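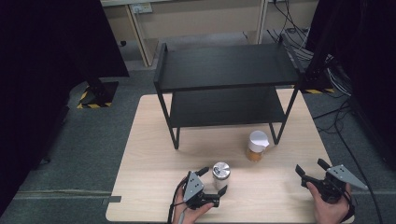 December 5, 2025

So I've finished my second week of teaching a robot to put the shopping away, and my forearms would like a word with you all.

I should explain the set-up, as my mum still thinks I sit at a computer. We don't drive the arms with joysticks on this project. You hold a gripper in each hand, squeeze the trigger, and do the job yourself – pick the jar up, put it on the shelf, let go, hands back, done. All of that gets recorded and goes off to the people at Tsolakis who do the training. One go is called a demo. The target for the shelf task is 2,000 and between us we're on 406, so don't ask me out for dinner before February!

What surprised me is how bad I was at it. I've been putting jars on shelves my whole life, and with two fingers on the end of a handle I was suddenly a toddler. Glass is the worst (you squeeze too gently and it slides, you squeeze too hard and it skids off sideways like soap). Fabian Rüegg, who trained me up, has a lovely slow way of doing it where he comes in low, waits a beat, then closes. I come in like I'm swatting a wasp. He made me throw out most of my first morning and start over, which I sulked about until lunch.

The lower shelf is my nemesis. Going on top is easy, but for the bottom one you have to tip your wrists and post the thing in without clonking the legs, and I clonk the legs a lot. Fabian says a clonk is fine now and then as long as you recover from it properly, because the robot will clonk too one day and it needs to have seen what you do next. I found that oddly comforting.

Other things I've learned: wear flat shoes, move the jars to a different spot every time even when you're bored stiff, and don't chat while you're recording – I always slow down mid-sentence and you can see it in the playback.

My best day so far was 200 demos. I had a bath afterwards and couldn't open the shampoo.

Next up is folding tea towels. Fabian has already tried it and says to bring snacks.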